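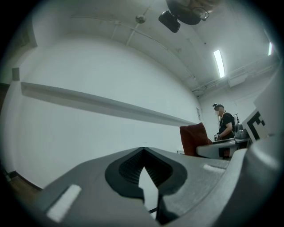 2025-08-08

Kubo hand gripper, second body. Back on it after most of a week on other jobs.

Swapped the finger pad for the softer rubber Emiliano cast in May. It had been sitting in the drawer with the Godell offcuts and had picked up a slight curl along one side. Warmed it with the hair dryer, clamped it flat between two scraps of plywood for 30 minutes, and the curl mostly went. Trimmed the flash with a fresh blade. Do not use the old side cutters for this, they tear the grooves.

Linkage: the left side was binding near fully closed. I had blamed the spring but it was the printed bushing, which is undersized from the Florby printer. Reamed it by hand, a little at a time, and put in a drop of dry lube. Closes all the way now with no click. The right bushing is from the same batch and feels fine, so I left it alone.

Servo counts after reassembly, on the Witell board:
fully open 2,171
fully closed 1,550

The closed value is lower than before because the new pad squashes more. Updated the limits in the config on the shop laptop. The copy on Pirmin's laptop still has the old ones. If you run from his, copy the file over first or the servo will stall against the pad and get hot.

Grip tests on the bench, ten lifts each:
AA cell: all good
M8 bolt, lying flat: dropped twice, both times when I came in at an angle
empty drink can: good, small dent at full squeeze
sheet of paper: picks up two sheets more often than one

The paper result is the same as with the hard pad, so I don't think the rubber is the problem there. Maybe the tip is too wide. Emiliano wants to try a narrower tip before we change anything in the linkage. Fine with me, but we should print both sides this time.

Weight is up a bit with the new pad. I can feel it in the wrist after a long session. The cable exit still pulls toward the thumb, and a strain relief turned a quarter turn would help. Sketch is taped inside the parts box lid.

To do:
- narrow tip, two copies (Emiliano)
- copy config to the second laptop (Pirmin Wieser)
- order M2 screws, 44 left in the tray and half of those are too long
- redo the bolt test with the wrist held level
- check the left bushing again after a full day of use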